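Search reviews

Brovitz peel-and-stick wallpaper, one year on

I papered our back hall with Brovitz in December and paid $80 for enough to cover three walls. The pattern is large flowers on white with soft gray stripes. It went up in one long afternoon. The backing peels cleanly, and a strip can be lifted and moved twice before it starts to curl.

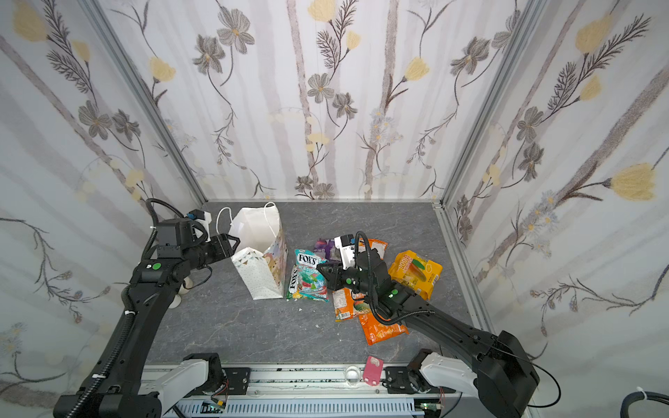 Matching the stripes at the corners took the most time. I lost around 11 inches per strip to the repeat, so buy an extra roll. The seams have held – except one by the radiator, which I glued down again.

Four stars.

Marcus Mahmoud

102 shares

Back to top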